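Covering the tables before paint and glue days

Share 14 | Comments 3

The back room tables have been getting a lot of use since May, and the tops are showing it. Kevin Gallagher spent a morning with a scraper and got most of the dried glue off, but he would like not to do it again. From now on, any table used for paint, glue or varnish gets covered first.

Flattened boxes work best for this. Two large ones will do a dining-size table. Open them out, lay them side by side and let them run a little past the edges. Tape the join down its full length with clear packing tape so that brushes and pens don't catch in the gap. Fold lines are fine. If a crease stands up, turn the sheet over or put a second strip across it.

Kraft paper goes on top of the cardboard when the work is wet or fine. Ohemaa Atinga bought a roll from Lamptey for $27, and it is on the shelf next to the sink. Cut a piece a bit longer than you need and hold it out by both sides before you lay it down. It takes two tries to get it square, and it is easier to see which way it wants to curl while it is in the air.

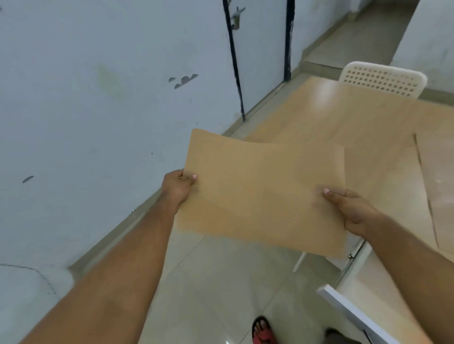
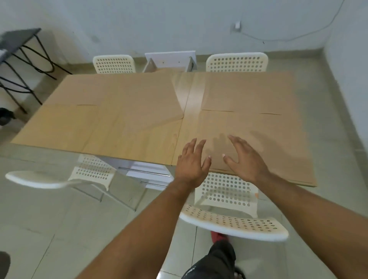 Kraft paper, first photo; taped cardboard on the table, second photo.

When you finish, leave the cardboard in place if it is clean and another group is booked in. Take the paper up and fold it with the paint side in. Plain offcuts longer than your arm go back on the shelf. Anything smaller can go in the recycling, as long as there is no varnish on it.

We are short of big boxes. Appliance and furniture cartons are the right size, and the Diton Street store has said we can collect theirs after 4 p.m. Please pull out the staples before you bring them in. Boxes with a wax coating are no use to us, as the tape won't hold.

We also need packing tape, the wide clear kind. There are 70 yards left on the last roll. Give receipts to Ohemaa.

Shares 27 | Leave a comment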